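INTRODUCTION TO INVENTORY ACCOUNTING
Unit 4: Periodic Counts and Stock Records
Instructor: Armelle Charpentier
Revised 18 Feb 2019

Students should read Chapter 6 before attending the lecture. The terms "perpetual" and "periodic" were defined in Unit 3 and are not repeated in these notes.

4.1 Purpose of the count

A periodic count establishes the quantity of each item on hand at the close of an accounting period. The cost of goods sold is then found by adding purchases to opening stock and subtracting closing stock. An error in closing stock therefore passes directly into reported profit, and it carries forward as the opening balance of the next period.

4.2 Units of measure

Each item must be counted in the unit in which it is carried on the ledger. Materials bought by the spool and issued by the yard require a stated conversion. Part-used spools are measured or weighed. They are not entered as whole units.
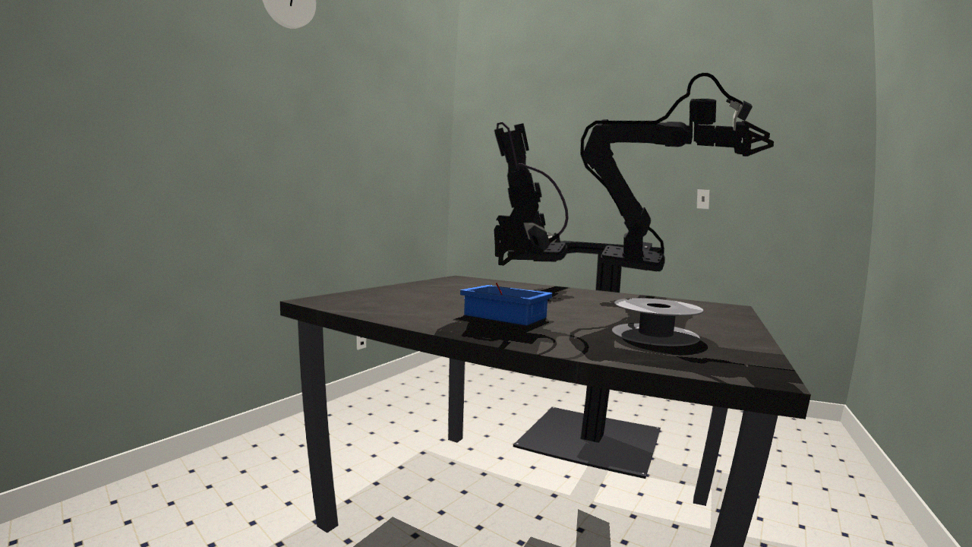

Figure 4.1. Spool and open bin on a table (computer rendering).

Small parts kept in open bins are recorded by bin location. Where a bin holds more than one item, a separate line is entered for each.

4.3 Worked case: Promcombe

Promcombe opened January with 308 units of a single item and purchased 1000 more during the month. The closing count was 599 units. Units issued or lost are therefore 308 + 1000 - 599 = 709. Issue slips supported 706 of these. The remaining 3 units are recorded as shrinkage and charged to the period.

4.4 Cutoff

Goods in transit are included only if title has passed to the buyer. The last receiving report number should be noted before the count begins.

Assigned reading for Unit 5: Verbeke and Le Goff, "Valuing Closing Stock," sections 1 and 2. Written work is due to Hugo Arnaud at the start of class.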